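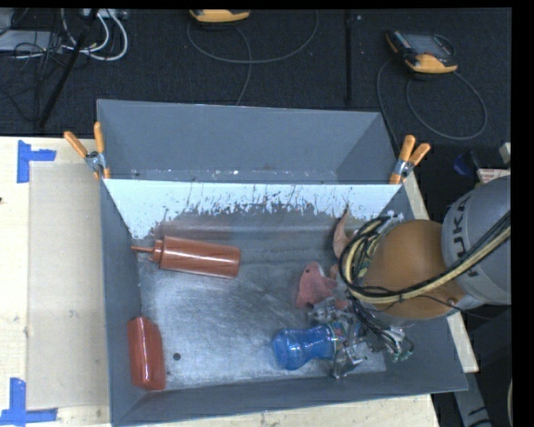
the big gray bin, clamps on. current state of the sorting table

ok thread bc people keep asking how I'm clearing out the workroom. short version: slowly. long version is below, typing fast, sorry

everything goes through the gray bin first. drawers, shelves, the bag behind the door, all of it. if it hasn't been in the bin it hasn't been sorted. that's the whole system

started in June. I have a list (of course I have a list). 363 things on it. more than 290 are dealt with as of tonight, 2 Aug 2022, so the end is in sight, kind of

the orange handled clamps - two of them, one near each back corner. cheap spring ones. I own way too many clamps and these are the only ones I can ever find, purely bc of the color. buy orange things

squeeze bottles. why do I have so many. the reddish brown one with the long nozzle is lying in the back left right now and it's a maybe. long nozzles are handy for getting into corners. but so are the four others I said I'd keep

rule for bottles: no label and I can't remember filling it = it goes in the hazardous drop off box. not down the sink!! not in the trash either

shiny red container, front left corner. keep. I like it and it fits the narrow shelf. not everyting needs a better reason than that

pink toy thing: undecided. it has been undecided since June. it has been through the bin three times

someone asked about the scratches. yeah the bin is beat up, floor's all scratched and that pale panel at the back is chipped to heck along the bottom. it's a work bin. I tried a cleaner on a corner once (Pronley, the spray) and all I got was a cleaner scratch

table is the pale wood one, I put a towel under anything heavy now. learned that on the last table

where stuff goes after:
keep - Lovlow boxes, the shallow ones, lids off so I can see in
give away - bag by the stairs
don't know - Melis tin. when the tin is full I have to decide. the tin is full

the Flirkier hooks came too, pack of 30, have put up six. they hold fine on the side of the shelf, did not hold on the painted wall, one came down in the night and I about died

batch size matters more than I thought btw. did 47 things in one go last week and just started shoving stuff back in drawers at the end. a handful at a time now. empty the bin, next handful

next up is the cord drawer. I'm scared of the cord drawer

will post the shelf when its done. if you want the list template reply and I'll stick it somewhere, it's just a spreadsheet w three columns

ok bottle update: keeping the bottle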